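Orkska to Open Its Simulator to Visitors for One Afternoon in March

Orkska will run its Tonivar arm for the public in March, starting at 2 p.m. The arm exists only in software, so hard hats are optional.
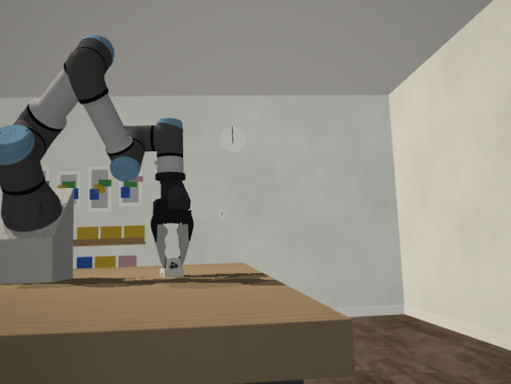

Tonivar with the "4" cube in its gripper.

"We invited 80 people to watch a robot handle a very small block," said Awuor Rweyemamu, who leads the demo. "They all said yes. I worry about them."

Guests may pick the camera view, including the close one.

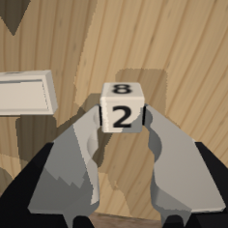 Getting There

Orkska is in Room 501 of the Coppens Building. The elevator is slower than the robot.
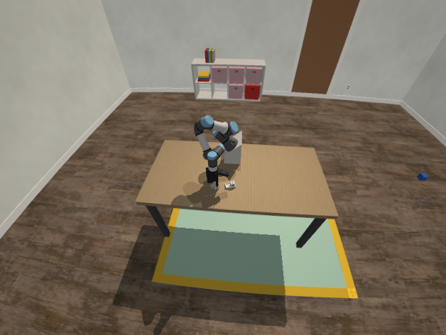 Coffee follows, and Hajnalka Csizmadia will take questions until they run out or she does. To reserve a seat, call extension 2122.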